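Work and Automation, Unit 5: Who Does the Sorting Now?
Handout to go with the lecture. Bring it to section, scribbled on if possible.

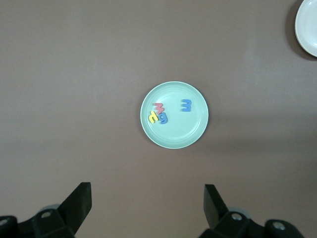 Eun-seong Ha objected, when I gave a version of this lecture in March, that I talk about sorting as though it were the dull part of the job and everyone would be glad to see it go. For her it was the part of the day when she could think. I've rebuilt half the unit around that remark, so if it feels lopsided, you know where the weight came from.

Okay, so. Our case is Hanetti, a company that rents out boxes of learning materials to preschools. Letters, counting pieces, play dishes, all of it. The boxes come back mixed up (of course they do, they've been with four-year-olds) and somebody has to put every piece back where it belongs before the box goes out again. For years that was a bench job. Then Hanetti brought in gripper arms from a supplier called Jimuven, and the bench job turned into something else. What it turned into is what I want us to argue about.

1. The task on paper and the task on the table

The old job card had one line: "Sort returned pieces and repack." One line! Look at a few small letters lying on a plate, though, and think about what a person does without noticing. An m on its side can pass for a 3. A zigzag letter could be an M or a W, depending on which way up you decide it is. Two pieces nearly touch, so you have to take one without dragging the other along. Sorters at Hanetti never had words for any of this, and they never needed them.

Once the arms came, they did need them. Somebody had to say what counts as "the same letter," how close is too close, and when a piece should be left alone and passed to a human. Keep the term tacit knowledge handy for this (it's in the week 2 reading), meaning the stuff you know how to do and can't easily explain.

2. What happened to the hours

Before the change, a sorter handled 400 pieces on a normal shift. Afterward the station, meaning the arm plus the person minding it, was set a target of 594. Please be careful with that comparison, because students love to put it straight into an essay as "productivity went up by half." The second number is a target. It also leaves out the time spent checking the reject tray and typing notes into Grovo, the logging software, and the people I interviewed had a lot to say about Grovo.

So when you read a before-and-after figure, ask whose minutes are in it.

3. New work that doesn't have a name yet

Tín Giáp had sorted by hand for 5 years and moved to minding two stations. In our interview he listed what he does now: clears stuck pieces, turns letters the arm won't commit to, shows new people how to read the log, and stays late on Sunday for the restock. His job title didn't change. Neither did his pay grade, at least at first, and the raise that came later was tied to the number of stations and not to any of the skills on that list.

He also told me he liked the new job better — I don't want to hide that from you. He liked being asked why things went wrong. What he missed was talking across the bench, which you can't really do when each person has their own station and screen.

4. A different way to bring it in

Compare Diệp, a smaller firm in the same trade. They bought the same arms and let the sorters decide which pieces went to the machine. The sorters gave it the big chunky shapes and kept the letters. It's slower on letters, and management knows it, and as of my last visit they'd left it alone. Does that mean Diệp is nicer? Maybe! It might also mean that their contracts are smaller and the pressure hasn't arrived. I go back and forth.

For section

Pick a job you've done yourself, paid or unpaid, and write its one-line job card. Then write half a page on what the line leaves out.

Come ready to take a side on Eun-seong's point. If the quiet, repetitive part of a job goes to a machine, is the person who's left with only the tricky cases better off? I'd like at least a few of you to say no.

Reading is the Hanetti interview packet, sections 1 through 3. You can skip the appendix on Grovo unless you enjoy screenshots of drop-down menus.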